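Testero and Koltberg will meet in the final of the Brabec Cup in December after both clubs closed out their semifinal series on the road.

Testero, the second seed, defeated Sokora 4-2 in the sixth game before a crowd of 1,810. Captain Macario Villalobos scored twice in the third period and now has 25 points in this year's competition, the most of any player still taking part. Sokora had won the opening game of the series in overtime but did not lead again after the second.

Koltberg advanced with a 3-1 win in its own series and has allowed two goals in its last three games. The club finished the regular season with 108 points and will have home ice for the first two games of the final.

The league office confirmed that all games will begin at 7:30 p.m. Season ticket holders may reserve their seats through the box office of their home club until noon on the day before each game. Remaining tickets will then be released for general sale. Team rosters must be submitted to the league before the opening game. 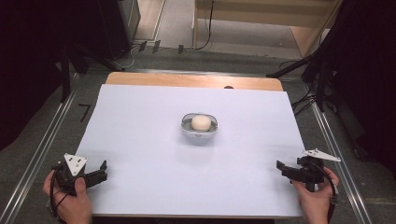
A round, cream-colored ball in a small gray bowl.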